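Breakfast by Numbers: Did More Demonstrations Help?
Student project report, Rozália Šimko

Our brief was to collect demonstrations for a policy that puts toast on a plate and a fried egg on the toast. The course handout promised that a model would "pick it up" from enough examples. I had doubts going in, and I still have most of them.
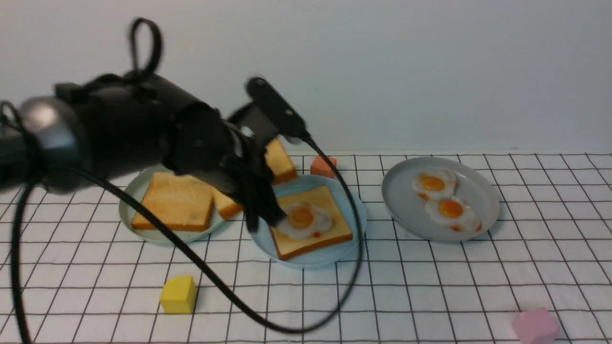
4 min read

We called the task Godimon. An operator drove the arms by hand while we logged joint positions and camera video. One episode is one attempt, from the first reach to the last release. The starting layout is three plates on a grid cloth: toast on the left, eggs on the right, the blue plate in the middle for the result.

We had 14 sessions and a target of 4,000 episodes. We kept 2,000. The rest went out for dropped eggs, missing video or an operator who stopped to think. That last group bothers me. If we only keep smooth attempts, the policy never sees a hesitation or a recovery, and then we act surprised when it can't recover. 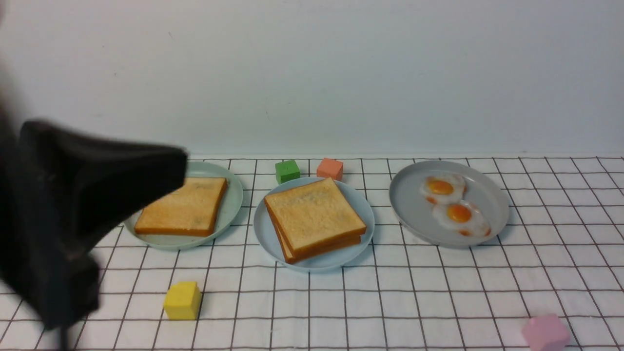 Figure 1. Two slices on the center plate, one on the green plate.

Stacked toast was the hardest thing to label. The instruction says "a slice of toast," so is a plate with two slices a failure? Three of us labeled the same batch in March and disagreed on seven episodes. We settled on a rule, but I would not call it a good one.

The foam cubes are distractors. We moved them between sessions, though I suspect not far enough – a model could learn our habits as easily as it learns to ignore a cube.

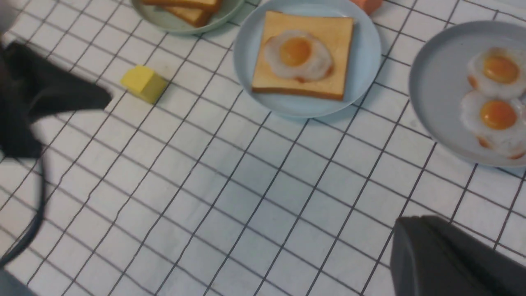 Figure 2. Wrist view, with the egg on the toast and both fingers visible.

The wrist cameras gave the clearest view of the fingertips, but they often lose part of the outer plates. Training on wrist video alone did badly in our tests. Adding the head view helped, by less than I had been told to expect.
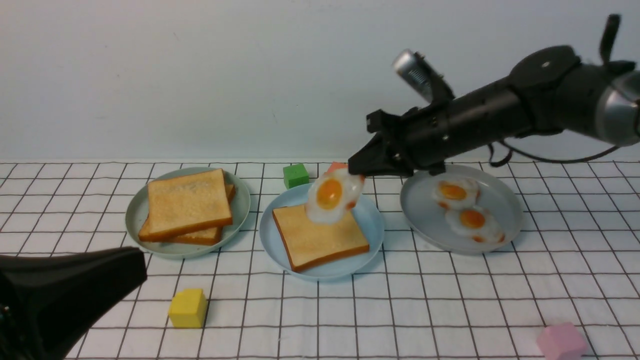

Figure 3. Fake egg held over the toast on the blue plate.

Release height is where operators differed most. Some lowered the egg almost to the bread, others let go early. Both count as success in our labels, and the log has no field for which one happened. I would add that field before collecting anything else.

Contact: Rozália Šimko | © 2024 Godimon student project | Back to top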